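Gripper slips and upside-down bottles: what fixed it for us

If you run an arm at a table, in a simulator or on a real bench, you will drop bottles. I dropped a lot of them last March! Most of the trouble came down to a handful of small things, and they're all easy to check before you go hunting for a bug in the planner.

Cap the grip force first. We were testing the Kivimora table-clearing routine and had the force set to 100 per cent, on the theory that tighter is safer. It's the opposite with a rounded bottle - the jaws squeeze it out like a wet bar of soap. Dropping to 40 per cent stopped nearly all of the slips, and I was thrilled.

Check which way up the bottle is before you close the jaws. Ours had the long axis flipped in the model file, so the arm would calmly pick a bottle up and turn it neck down over the plates. Lovely smooth motion, completely wrong. With an open bottle of cooking oil that's your whole evening gone.

Leave room for the neighbour. A second bottle standing close behind the first gets clipped by the fingers on the way out. Lift straight up before you swing sideways, and go slowly until you're clear. I use 25 per cent speed for that part.

Keep the stop button on your side of the table. I mean within reach of your hand, not across the room beside the kettle (guess how I learned that one). Press it once before every session so you know it works, and stay out of the arm's reach whenever the power is on, even if it looks parked.

Run it empty, then run it lots. Our flipped bottle only turned up on some starting positions, so three good tries told us nothing. After the fix we let the simulator do 600 pickups overnight and read the log over breakfast. Save the bad runs too - they make great tests later, and it's a real treat to watch one finally come good.

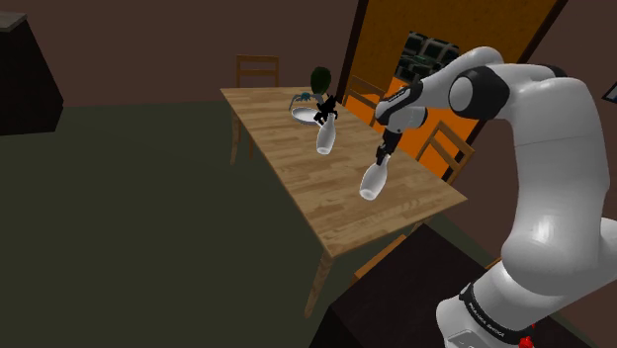 Panda arm in simulation, holding a white bottle upside down over the dining table.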